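Informe de avance, enero de 2023
Programa de ajedrez escolar de Dululville
A la atención de Hicham Belhaj, Fundación Matum

Durante el periodo se atendió a 71 alumnos de la escuela Fasar. El material adquirido —tableros y juegos de piezas rojas y azules— se encuentra inventariado. Queda pendiente la entrega de los manuales, prevista para abril. De los 583 euros asignados a material se han ejecutado 300.
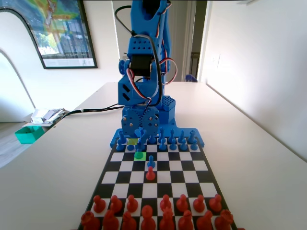

¿A qué se destinará el saldo disponible de la partida de material?
A la compra de tableros para el segundo grupo, conforme al presupuesto aprobado.

Se solicita la conformidad de la Fundación con este destino.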